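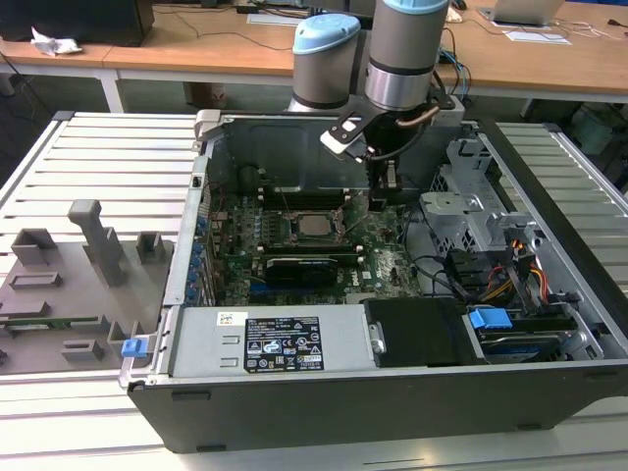 Checklist before purchase: second robot cell for desktop disassembly, Bemavden site
Filled in by: Toivo Kettunen
Checked against the running cell in June. Comments from colleagues are kept where they were written.

1. Guarding and reach
Stop button within reach of the operator's chair: OK
Reach limits set in software and locked: OK
Floor marking: to be renewed
Comment: The quotation from Mendach includes floor marking but not the fence posts. Please ask for one price with both.

2. Worktable
Profiles tight, no sharp edges: OK
Table bolted to floor: open
Comment: I would like to buy the same type of table again. It is easy to fasten fixtures on it, and we already have the nuts and screws in stock. The bolting is not in any quotation and must be added to the building budget.
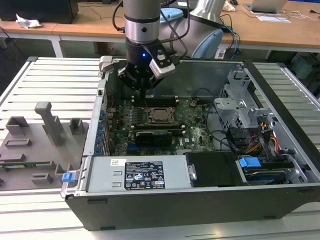

The request to the building office should go out before the equipment order, as drilling in the floor needs a permit and last time we waited for it 3 weeks.

3. Cables and hoses
Slack at full extension: OK
Cable wear at the wrist: small marks, follow up
Spare cable set: not in budget
Comment: Trikon offers a spare set with the arm. I have put 40 minutes of downtime per cable change in the calculation, which is our own number from the log.

4. Gripper and fingers
Finger screws marked with paint: partly
Closing force tested with gauge: OK
Spare fingers: one pair left
Comment: I propose to order two grippers for the new cell, one mounted and one on the shelf. The price is 3232 each without fingers. 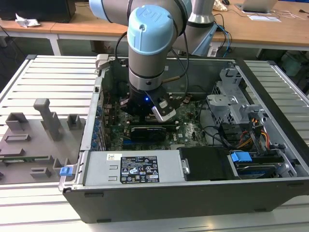
Gumaro Villalobos: I would not sign for two. Buy one gripper and spend the rest on fingers, they are what we wear out. And ask Tạ if they can machine them to our drawing, the standard ones cost too much for what they are.

Answer to this: I accept, if the delivery time for a complete gripper stays under 40 days. Otherwise I keep two in the plan. I have changed the line in the budget to "one plus option".

5. Work on small parts
Grounding of table and arm: OK
Force limit for socket work: to be confirmed
Comment: see below.
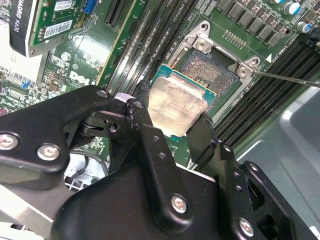
The force limit is the point where I am least satisfied with the offers. Both suppliers give a number for the arm, but neither of them gives a number for the fingertips, and it is the fingertips which meet the part. A processor gripped at two edges can sit at a diagonal over the socket, with all those tiny gold pins open under it, and a limit made for lifting out a power supply is of little help there. I ask for a written value from each supplier before we compare prices — and for a test on our own boards.

6. Still open before the order
Fence posts and floor marking in one price
Permit for floor drilling
Fingertip force value, in writing
Price from Tạ for fingers
Spare cable set, yes or no

Result: cell in use is approved with remarks. Purchase of second cell is not released yet.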